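Une nuit au dernier rang, ou comment j'ai réappris à écouter un orchestre

Je n'avais pas mis les pieds dans une salle de concert classique depuis mes années de fac. Trop cher, trop guindé, trop loin de la maison, j'avais toute la liste des excuses prête. Et puis en juillet ma sœur m'a laissé deux places pour l'orchestre de chambre Blomqvist, en tournée d'été, parce qu'elle partait en Bretagne. J'ai râlé, j'ai repassé une chemise et j'y suis allé (avec mon voisin de palier, seul candidat disponible un soir de canicule).

Le programme tenait sur une feuille pliée en deux. Une symphonie de Haydn, un concerto pour alto d'un certain Holger Bakke, et pour finir du Sibelius. Je connaissais Haydn de nom, Sibelius par une pub, et Bakke pas du tout.

Le prix du bout du monde

Parlons argent, parce que tout le monde m'a posé la question ensuite. Les fauteuils d'orchestre montaient à 100 euros, ce qui m'aurait fait fuir. Les nôtres, tout en haut, dernier rang du balcon, en valaient 33. La salle Sakero compte 598 places et je vous jure qu'on entend respirer les violoncelles jusque sous le plafond. On voit surtout des crânes, d'accord, et la balustrade mange un bout des contrebasses. Mais pour le son, je n'échangerais pas !

Petit conseil au passage : arrivez tôt. L'escalier est raide, le bar n'a qu'une caisse, et l'ouvreuse ne plaisante pas avec les retardataires. Mon voisin a failli écouter tout le Haydn derrière la porte à cause d'un verre de blanc.

Le moment où j'ai arrêté de regarder ma montre

Le Haydn est passé vite, joli, bien peigné. J'ai pensé à mes courses pendant le menuet, je l'avoue. C'est le concerto qui m'a cueilli. Il commence presque sans orchestre, l'alto tout seul, une phrase qui monte, hésite, redescend. Ragnvald Ekström jouait debout, très droit, sans un regard pour le chef. Au deuxième mouvement les cordes entrent par en dessous, si doucement que j'ai mis un moment à comprendre qu'elles jouaient déjà.

Je n'ai pas le vocabulaire pour ces choses-là. Disons que j'avais la gorge serrée et que mon voisin, qui d'habitude commente tout, n'a pas dit un mot. Après la dernière note il y a eu un silence, long, et puis les applaudissements sont partis du parterre. On l'a rappelé quatre fois.

Du Sibelius, je garde les cuivres — énormes — et une envie de marcher dans la neige.

À la sortie

J'ai croisé Ekström vers 23 heures devant l'entrée des artistes, son étui sur le dos, en train de chercher un taxi. Je lui ai bredouillé un compliment. Il m'a répondu dans un français très correct qu'il avait eu trop chaud, que son alto aussi, et que le final l'avait quand même amusé. On a parlé cinq minutes de Bakke, qu'il joue depuis le conservatoire et qu'il trouve trop rare au programme. Puis le taxi est arrivé.

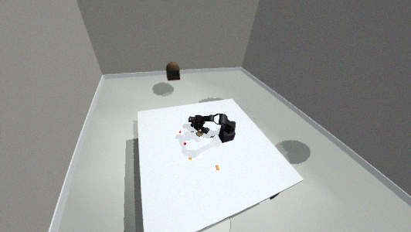 Si vous voulez tenter le coup

La tournée continue tout l'été, avec une étape au festival Grunik, en plein air, où l'on peut venir avec son coussin. Prenez plutôt les hauteurs que les côtés, on y perd moins de son. N'ayez pas peur d'applaudir au mauvais moment, j'ai vu des habitués le faire avec beaucoup d'aplomb. Et écoutez le concerto une fois avant, même distraitement, en faisant la vaisselle : il existe un enregistrement chez Stovura, que j'ai depuis usé jusqu'à la corde.

Ma sœur est rentrée de Bretagne. Elle voudrait savoir si je compte lui rembourser les places.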